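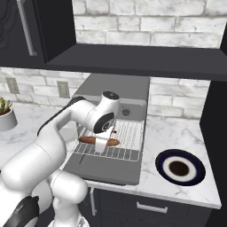
*Brötchen auf dem Rost*

# Langgedicht kürzen oder zurückziehen?

**Forum: Lyrik > Veröffentlichen und Einreichen**

---

**zeilenrest** schrieb:

Hallo zusammen,

ich brauche eine Einschätzung. Mein Langgedicht ist bei der Zeitschrift Wekutis angenommen worden, allerdings mit einer Bedingung. Die Obergrenze für einen Einzeltext liegt dort bei 205 Zeilen, meins hat 241. Leerzeilen zwischen den Abschnitten zählen mit, das stand so in der Ausschreibung, und ich habe es überlesen.

Die Redaktion möchte den Text haben, aber innerhalb der Grenze. Wie ich das mache, überlässt man mir. Abgabe ist Ende August.

Ich sehe im Moment diese Wege:

- kürzen, am ehesten im Mittelteil
- kurze Zeilen zusammenziehen
- zurückziehen und woanders einreichen

Der Text besteht aus vier Abschnitten. Der dritte ist der längste, eine Bahnfahrt mit vielen Ortsnamen. Der Rest spielt in der Wohnung der Großmutter. Hat jemand so etwas schon gemacht und kann sagen, ob er es bereut hat?

---

**Kolophon** schrieb:

Kürzen. Eine Aufzählung von Ortsnamen verträgt das fast immer. Wenn du zwei Haltestellen streichst, merkt es außer dir kein Mensch.

Zusammenziehen würde ich nicht. Du hast die Zeilen aus irgendeinem Grund dort gebrochen.

---

**m_halbreim** schrieb:

Sehe ich anders als Kolophon. Zeilen zusammenziehen ist ein normaler Arbeitsschritt. Ich habe bei meinem ersten Band die Hälfte der Texte umgebrochen, weil der Verlag ein schmales Format hatte und lange Zeilen sonst eingerückt in die nächste gelaufen wären. Manche sind dadurch besser geworden, manche schlechter. Die schlechteren habe ich für die zweite Auflage zurückgebaut.

Frage an zeilenrest: Sind die Zeilen im dritten Abschnitt kurz?

---

**zeilenrest** schrieb:

Ja, sehr. Oft steht nur ein Wort in der Zeile, eben der Ortsname. Das sollte den Takt der Halte abbilden. Ob das funktioniert, weiß ich nach einem Jahr mit dem Text nicht mehr.

---

**Chaminda Bhuiyan** schrieb:

Ich habe bei Farner lange Lyrik lektoriert und kann etwas zur anderen Seite beitragen. So eine Grenze hat meistens mit der Bogenzahl und dem Honorar zu tun und wenig mit Geschmack. Trotzdem lohnt es sich, einmal nachzufragen, ob die Leerzeilen wirklich gezählt werden müssen. Ein Setzer kann Abschnitte auch mit halbem Abstand oder einem Sternchen trennen. Damit sind oft schon ein paar Zeilen gewonnen.

Beim Kürzen würde ich mit dem Anfang beginnen. Lange Gedichte haben häufig eine Anlaufstrecke, die für den Autor nötig war und für den Leser nicht. Lies den Text einmal laut ab der zweiten Strophe. Wenn nichts fehlt, fehlt nichts.

Von Tamunoemi Bassey habe ich einmal ein Manuskript bekommen, in dem die gestrichenen Stellen noch mit Bleistift eingeklammert waren. Wir haben beide Fassungen vorgelesen, erst die eine, dann die andere. Am Ende kam eine einzige Klammer wieder hinein. Das Verfahren kann ich empfehlen, es braucht aber einen zweiten Menschen mit Geduld.

---

**Kolophon** schrieb:

Anlaufstrecke ist ein guter Hinweis. Beim Umbrechen bleibe ich bei meiner Meinung. Wer zwei Ortsnamen in eine Zeile setzt, hat einen Zug, der an zwei Bahnhöfen gleichzeitig hält.

---

**m_halbreim** schrieb:

Oder einen, der schneller fährt. Das kann man auch wollen.

---

**grete.s** schrieb:

Ich würde zurückziehen. Eine Zeitschrift, die Lyrik nach Zeilen abmisst, hat den Text nicht verdient. Es gibt genug Orte online, die keine Obergrenze haben. Dort lesen es auch mehr Leute.

---

**Kolophon** schrieb:

@grete.s Die Grenze stand in der Ausschreibung. Man kann das schlecht finden, dann reicht man nicht ein. Nach der Zusage zurückzuziehen, macht der Redaktion Arbeit und bringt zeilenrest nichts. Und Wekutis zahlt wenigstens ein Honorar und schickt Belegexemplare.

---

**grete.s** schrieb:

Von einem Honorar in der Größenordnung kann man zweimal essen gehen. Dafür würde ich kein Jahr Arbeit zerlegen. Aber gut, ist nicht mein Gedicht.

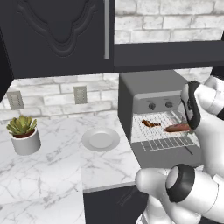 *Küche mit weißer Ziegelwand*

---

**tintenfisch_b** schrieb:

Noch etwas Praktisches: Womit zählst du? Ich schreibe in Skelto, und dort werden automatisch umbrochene Zeilen mitgezählt, wenn das Fenster schmal ist. Ich hatte deshalb einmal einen Text für zu lang gehalten, der es gar nicht war. Exportier ihn als reinen Text und zähl dort noch mal.

---

**zeilenrest** schrieb:

Danke, das habe ich gerade gemacht. Leider bleibt es bei 241. Bei mir gibt es kaum Zeilen, die lang genug zum Umbrechen wären.

Den Anfang habe ich auch laut gelesen, wie von Chaminda vorgeschlagen. Die erste Strophe kann weg. Darin wird nur eine Tür aufgeschlossen und der Flur beschrieben, und der Flur kommt im letzten Abschnitt ohnehin noch einmal vor. Das tut weniger weh als gedacht.

Beim dritten Abschnitt bin ich unsicher. Einige Ortsnamen stehen für Verwandte, die dort gewohnt haben. Das weiß beim Lesen niemand, für mich ist es aber der Grund, warum sie drin sind.

---

**m_halbreim** schrieb:

Dann lass diese stehen und streich die anderen. Das ist ein brauchbares Kriterium, auch wenn es keiner nachprüfen kann.

---

**Chaminda Bhuiyan** schrieb:

Dem würde ich zustimmen. Heb außerdem die lange Fassung auf, mit Datum im Dateinamen. Wenn später ein Band daraus wird, kann sie dort stehen. Im Nachweis schreibt man dann »in gekürzter Fassung zuerst erschienen in«. Das ist üblich. Schau nur in die Zusage, ob Wekutis eine Sperrfrist verlangt.

---

**zeilenrest** schrieb:

Eine Sperrfrist steht drin, bis zum Erscheinen des folgenden Hefts. Das passt, ein Band ist sowieso nicht in Sicht.

Ich habe der Redaktion jetzt wegen der Leerzeilen geschrieben und kürze parallel weiter.

---

**grete.s** schrieb:

Stell die lange Fassung hier in die Werkstatt, wenn du magst. Ich würde sie gern lesen, bevor sie in der Schublade landet. Der Werkstattbereich ist nur für Angemeldete sichtbar und gilt meines Wissens nicht als Veröffentlichung.

---

**Kolophon** schrieb:

Da wäre ich vorsichtig. Bei der Buchhandlung Ahmadpour, die den kleinen Lyrikpreis ausrichtet, wurde ein Text schon einmal abgelehnt, weil er in einem geschlossenen Forum gestanden hatte. Vorher fragen.

---

**zeilenrest** schrieb:

Antwort ist da. Leerzeilen zwischen den Abschnitten zählen nicht, Leerzeilen zwischen den Strophen schon. Mit der gestrichenen ersten Strophe fehlt also immer noch ein Stück. Ich setze mich heute nach 20 Uhr an die Bahnfahrt und frage wegen der Werkstatt gleich mit nach.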